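3.2 Sampling of interior surfaces

The second part of the survey dealt with color variation in light hardwood surfaces indoors. Earlier work on board sorting has mostly used planed stock under controlled lamps, where the difference between two boards can be read with little trouble. Finished floors and tabletops are harder. The boards have been coated, the light comes from several directions, and neighboring boards influence how each one is judged. We therefore treated the finished surface as the unit of study and recorded shade per board within it.

Surfaces were drawn from two sources. The Kotara set holds 500 boards from residential and light commercial floors. The Skedlow set holds 300 boards, mostly from tabletops and counters, and was added in September to balance the share of short strips against full-length planks. Boards with painted or heavily stained finishes were left out of both sets. Where a surface had been partly replaced, only the larger continuous area was used, and the joint between old and new boards was noted in the record.

Each board was given a shade class on a scale of 7 steps, with class 1 the palest. The scale follows the Honkanen chart, with one change: the two darkest steps of the original chart were merged, as they were almost never used in trial grading of light species. A board was classed by the shade that covered most of its visible face. Streaks, knots and local stains did not change the class but were entered as separate marks. A mark was entered only if it could be told apart from the ground color at normal standing distance.

Contrast between neighbors was computed as the absolute difference in class across each shared long edge. Short edges were ignored. For a whole surface we report the mean of these differences, written C, and the share of edges with a difference of four or more, written H. A surface laid with boards in random order should give a higher C than one in which the installer has blended the bundles, even when the overall mix of shades is the same. This makes C useful for comparing layouts, but it says little about the average tone of the surface — a very pale floor and a mid-brown floor can share the same value.

Figure 4 shows light wood surfaces in interior settings.

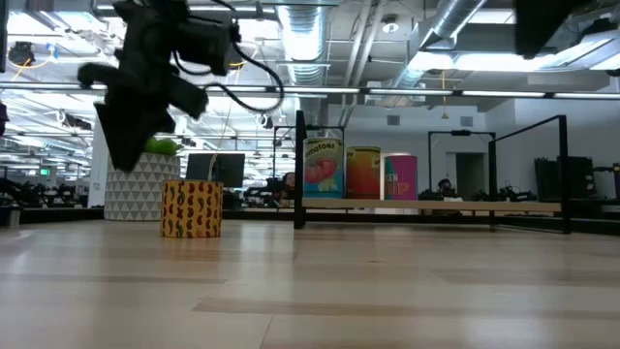
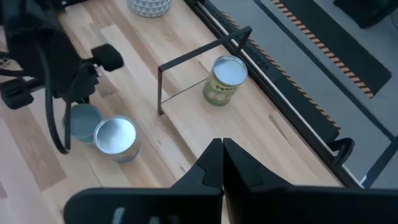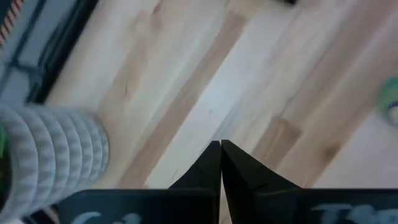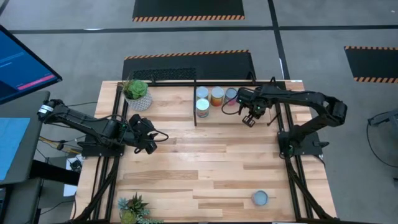

Figure 4. Light wood surfaces, numbered (a) to (d) in order of appearance. (a) Floor; (b) tabletop; (c) floor, close view; (d) tabletop of butcher-block style planks.

Grading of single boards becomes less reliable when the range of shade within a board approaches the range between boards. The rule of the dominant shade handles most cases, but it hides internal variation that a viewer will notice at once. In Figure 4(c), some boards are almost white while others have warmer honey-brown streaks and patches, and a plank toward the upper middle carries a distinctly darker caramel-colored streak. Under our rule the streak is a mark and leaves the class of its plank unchanged, so it adds nothing to C. A darker brown spot within one of the tan boards, which could be a knot or a stain, would be entered as a mark with its cause left open. We kept the rule in spite of this loss, for the sake of agreement with the older chart, and give the number of marks per board as a separate column in the results.

Gloss was recorded on a simple scale and was not used to correct the shade class. Correction would have required a measured angle of view for every board, and such data were missing for most of the Kotara set. Surfaces with strong glare over part of their area were graded only where the grain could be followed along the full length of the board. Grading was done in Water, a small annotation program that stores the outline, class and marks of each board in one record. The export of 2019-10-14 was used for all tables in Section 4.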